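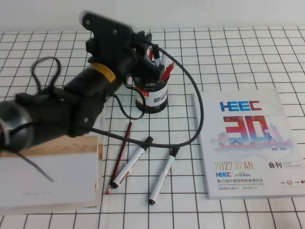
So, Steuererklärung. Ich hab mir vorgenommen, dass ich dieses Jahr im März fertig bin und mich nicht wieder bis zum Spätsommer drumherum drücke. Kleiner Thread, vielleicht hilft's ja wem (oder ihr lacht wenigstens).

1/ Bestandsaufnahme: ein Schuhkarton, zwei Klarsichthüllen und ein Umschlag, auf dem "WICHTIG" steht. Im Umschlag: eine Speisekarte vom Stillilier. Danke, Vergangenheits-Ich.

2/ Hab alles erst mal nach Monaten sortiert und nach einer Stunde gemerkt, dass ich's nach Kategorien brauche. Also wieder alles auf einen Haufen. Fachbücher, Fahrten, Telefon, Sonstiges. Sonstiges ist riesig.

3/ Thermopapier!! Die Quittung von Kismont ist komplett weiß. War der neue Bürostuhl, ausgerechnet. Hab denen geschrieben, Kopie kam nach 20 Minuten per Mail — große Liebe.

4/ Seitdem fotografiere ich jeden Bon noch im Laden. Die Leute hinter mir an der Kasse finden das super, hört man am Seufzen.

5/ Ona Avotiņš hat mir den besten Tipp gegeben: ein eigenes Mailpostfach nur für Rechnungen. Alles dahin weiterleiten, nie löschen, fertig. Wieso mach ich das erst jetzt??

6/ Bei den Fahrtkosten fehlt mir noch die Bahn zum Workshop bei Bronari. 57 Euro, die hol ich mir, und wenn ich dafür mein halbes Postfach durchwühle.

7/ Zwischenstand: 4 Stapel, ein kalter Kaffee, und der Umschlag heißt jetzt "Speisekarten".

8/ Frage an die Selbstständigen hier: Bucht ihr monatlich oder alles auf einmal? Und macht ihr das mit Programm oder Tabelle? Meine Tabelle hat inzwischen Farben, deren Bedeutung ich vergessen hab.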